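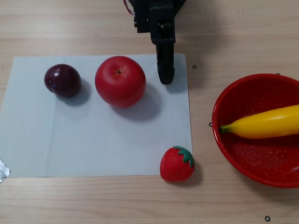 Artificial fruit and a red bowl on a wooden tabletop.

Trosoline produce market to change ripening and storage rules in February

4 January 2026

The wholesale produce market in Trosoline will separate ethylene-producing fruit from sensitive stock under new storage rules that take effect in February. The change applies to all tenants using the shared cold rooms, including those on short leases, and follows a review of spoilage records from the past two seasons.

The review logged 543 spoilage reports. Of those, 366 involved produce that had been held in the same room as bananas, apples, pears or ripe stone fruit for more than one night. Leafy greens and cucumbers made up most of the affected stock, with yellowing and soft spots given as the usual grounds for rejection by buyers.

Ethylene is a gas given off by many kinds of fruit as they ripen. It speeds up ripening in other fruit and can shorten the storage life of vegetables held nearby. Cooling slows the process but does not stop it, and a room at the correct temperature can still build up enough gas overnight to affect a sensitive load if the air is not exchanged.

The market's east building has two large cold rooms and a row of smaller ones. Up to now, tenants have been assigned floor space by arrival time and pallet count, with no rule on what could be stored next to what. From February, space will be assigned by product group. Group A covers fruit that gives off a lot of ethylene. Group B covers produce that is easily damaged by it. Group C covers items that can be stored with either, such as citrus and most root vegetables with the tops removed.

Group A will use the larger of the two main rooms, which holds 142 pallets. Group B will have the second main room and will no longer share a loading corridor with Group A during the early shift. Group C will fill the remaining space in either room, then the small rooms.

"The records showed us the temperature was fine in nearly every case," said Žofie Štefanec, storage manager at the market. "The air was the problem. We had fresh air coming in on a fixed timer that was set when the building handled mostly potatoes and onions, and it had never been changed."

That timer will be replaced by controls tied to gas sensors. The work has been awarded to Samarakoon, a refrigeration contractor that already services the compressors in the east building. It will install 26 sensors across the main rooms and the corridor, mounted at two heights on each wall. Fans will run when the reading passes a set limit and stop once it falls – a separate manual override will be kept at each door.

Door curtains will also be replaced. The current plastic strips have gaps at floor level that let air pass between the rooms and the corridor even when the doors are in regular use. The new curtains overlap by half a strip width and reach the floor.

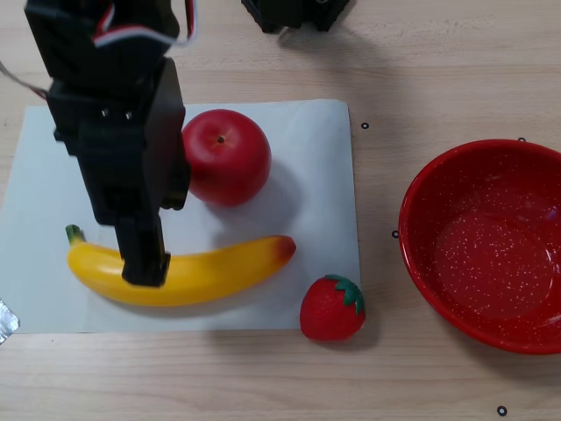
A toy banana. Bananas fall under Group A in the new storage plan.

Bananas will be subject to an extra rule. Loads that arrive green and are meant for controlled ripening must go directly to the ripening rooms in the north building. Loads that arrive partly yellow may be held in the Group A room, but at a setting no lower than 13 degrees Celsius, to avoid chilling damage to the skin. In practice this means a partition at the warm end of the room, with its own thermostat.

Mixed pallets have been the main point of dispute. Several small distributors build pallets for restaurants the evening before delivery, with fruit and greens wrapped together, and told the market that splitting them would add a second handling step. The final version of the rules allows mixed pallets to stay in the corridor staging area for up to six hours. Past that limit they must be broken down or moved out.

Storage rates per pallet will not change this year. The cost of the sensors and fans will come from the building maintenance fund, and the market has not published the contract value.

The satellite depot in Inurel is not covered. It has a single cold room with no space for a partition, and tenants there have been asked to ship Group A stock to Trosoline where possible.

Sensor installation begins in the second main room, which will be closed for four days while cable is run. Tenants with stock in that room will receive temporary floor assignments by email. Product group labels, printed in two sizes, are available at the gate office and must be attached to the short side of each pallet.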